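Section 5. Packing Small Items in Zip Pouches

5.1 Scope

This section applies to soft, light goods supplied in clear zip pouches with a printed card insert. Staff at the Cernholm store should read it together with Section 3, which covers labels. Boxed goods from Liapis are not packed by this method.

5.2 Preparing the work surface

1. Wipe the mat and allow it to dry fully.
2. Place the flat tray towards the back of the mat, next to the wall.
3. Fold any cloth and lay it on the tray before handling the pouch.
4. Move bowls away from the area where the pouch will be opened.

Note: The mat should not be used for wet goods at any time.

5.3 Opening and filling the pouch

1. Raise the pouch at an angle, with one end close to the mat.
2. Part the two clear layers at the top seam. Do not pull on the printed card.
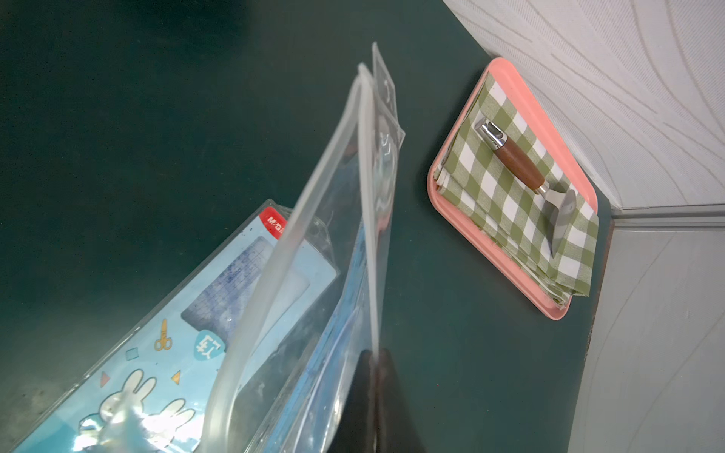
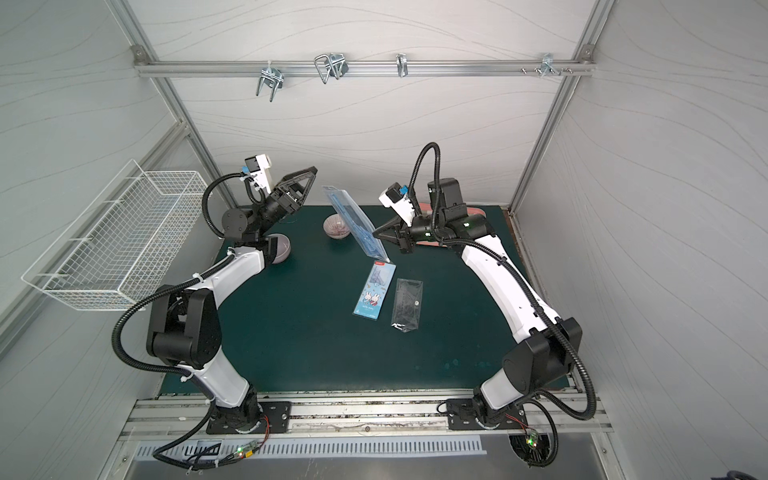
3. Check that the card lies flat and that its printed side faces outwards.
4. Slide the contents in behind the card, folded edge first.
5. Press out the air from the bottom upwards, then close the zip in one movement.

Caution: Do not force the zip. A pouch with a split seam must be withdrawn — it may not be taped and returned to stock.

5.4 Storage

Filled pouches are to be stored upright in a Toritz carton, with no more than 65 pouches in each. Cartons may be stacked two high. Relative humidity in the store room should not exceed 65 per cent.

Empty pouches are ordered under the Drovent list, which is renewed each October. Orders placed outside that period require three working days' notice.

Section last revised: March 1, 2026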